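Clorkeck Timing supplies lap timing and marshalling systems to circuit racing clubs. The company was set up by Lorne Gauthier and Siriporn Pongsiri after two seasons of running the timing desk for a single-seater series, and it still works mainly with club and regional championships.

## What we supply

- Transponder hire and fitting, per meeting or per season
- Start line, sector and pit lane loops, permanent or temporary
- Live results for race control, teams and the public screens
- Light panel control from the race director's desk

Our timing software is called Mostimitz. It records each crossing to a thousandth of a second and keeps the raw loop data separate from the published classification, so a steward can check a disputed lap against the original signal. Penalties are entered as separate items and can be removed without altering the lap record.

The hire pool stands at 282 transponders. Each unit is charged, bench tested and logged between meetings, and is withdrawn after 8 seasons whatever its condition.
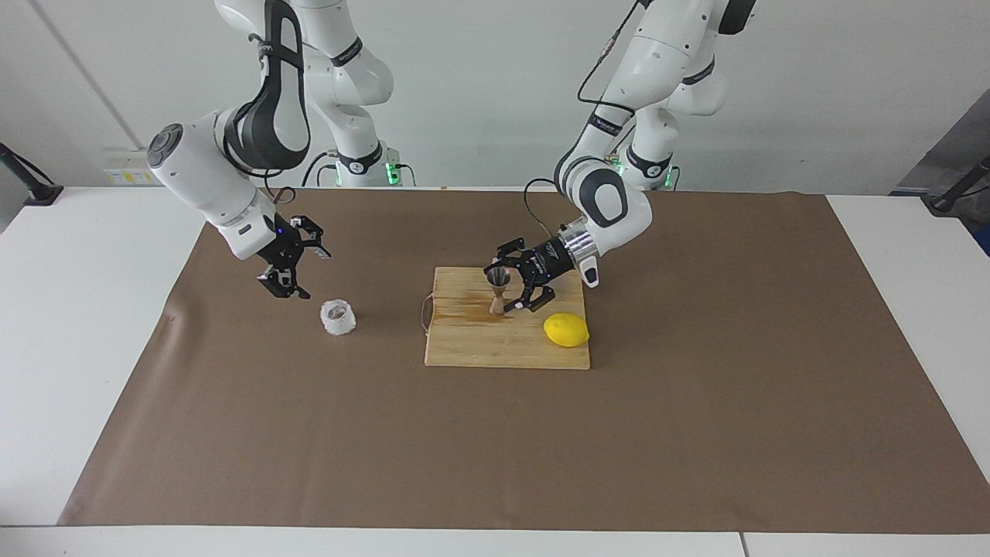

According to Wendell Rosenthal, the pit lane speed reports now reach the stewards before the car has left its box, and appeals are dealt with the same afternoon. Pit lane speed is measured between 2 loops at a surveyed distance, and the survey sheet is posted with the results.

## Meetings and staff

We have timed more than 2,000 races. A normal meeting is covered by a lead timekeeper, an operator and a trackside technician. Endurance events run on shifts, with a full handover at each change.

Tudur Rees manages circuit installations. Somkiat Ongart looks after Mostimitz and the results feed.

Bookings for the coming season open in October. Clubs should send a draft timetable, the expected grid sizes and a circuit plan showing any existing loops.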